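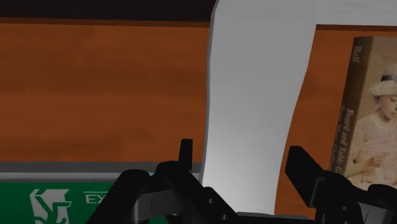 A simulator for people who stack shelves

Daniyal Shaikh has been sold a lot of software, and he came to this one in a bad mood. He runs the returns floor at Stovdale, a secondhand dealer in books and board games, and for most of last year he had a trial seat on Weritz, a subscription service that lets a small firm test a gripper on simulated shelves before buying any hardware.

"The pitch was that I'd know in a month whether a robot could put our stock away," he says. "I knew in a month that a robot could put their stock away. That's a different thing."

Their stock, in the shelf pack he was given, is a mix of boxes and books in wood-grain compartments. One of the books stands at a slight lean, with "Bell" on its brown spine and "Board and Table G" running down it, and Shaikh gives the makers some credit for that. Leaning books are the bane of his floor. "Somebody over there has looked at a real shelf at least once," he says. He is less kind about the fingers. "Look at how much room they take up. Now tell me how you get one of those in beside a paperback."

I put the question to Cristóvão Valente, who handles customers for Weritz. He did not dodge it, though he took a while to get there. The black two-finger gripper is the default, he says, and customers can load their own. Loading your own turns out to be an extra on the bill. The basic seat costs $408 a month, and a custom gripper means moving up to the next plan.

"We never said the default hand suits everyone," Valente says. "It's a place to start."

What about the numbers? The sales sheet speaks of 4,000 trial picks per shelf layout. Shaikh got through 2,653 before he stopped, and he won't give me a success rate, on the grounds that he doesn't trust it himself. Simulated covers don't scuff or stick to each other, he says, and his do – all day long. Valente agrees that friction is "an area we're working on" and points to an update due in May. I asked if existing customers would pay for it. He said he would check. As of 13 January 2023 I have not heard back.

Shaikh did find a use for the thing. He tried 3 shelf depths on screen and learned that his deepest one would be trouble for any arm he could afford, so he has stopped ordering it. Was that worth the money?

"A tape measure would have got me most of the way," he says. He has kept the seat for one more month, and he is still putting the books away by hand.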